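Ritchie Rooms Refit: progress report to the Dokholm fund, February

Work covered: the small office at Ullau, second of the two rooms in the grant.

The short version is that the room is usable and I am not yet convinced it is better. The application promised a space where people could sit down and work without clearing a surface first. We have the surface. Whether it stays clear once people move in is another matter, and the first room does not give me much confidence. It looked fine for a month, then filled up with paper.

The desk is in and runs along the left wall. Runus supplied it against our drawing, and I have no complaint about the size. I do have one about the finish. A matte white top was sold to us as easy to keep, and it already shows faint gray smudges near the middle and a few light scuffs. Runus says these will wipe off. I would like to see that done before we release the last payment of 366.
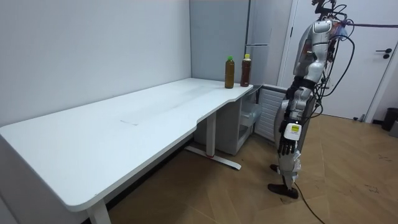 Desk at Ullau, with the two bottles still to be put away.

Storage is the weaker part. The white drawer unit fits under the rear of the desk, as planned, but one unit under a desk that long was always going to be thin. The tall cabinet in the corner was meant to make up the difference. It probably will for supplies. I doubt it will for daily items, which tend to stay wherever they were last set down. Bottles are the usual offenders, and the far end of the desk is where they collect.
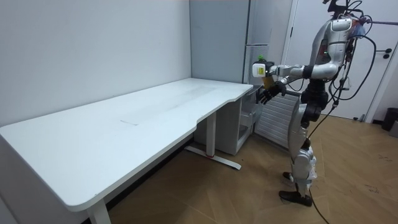 We had 1000 set aside for the floor and have not touched it. The herringbone planks have small dark marks and scuffs, mostly on the door side, and I was quoted for a full refinish. I turned that down. Marks that size will be back by summer, and the money would do more good as a second storage unit - if the fund will agree to move it.

Still open: the cleaning test on the desk top, the storage decision, and a written rule on what may be left out overnight. The last one was due 10 weeks ago and exists only as a draft. I would hold off calling this room finished until all of it is settled.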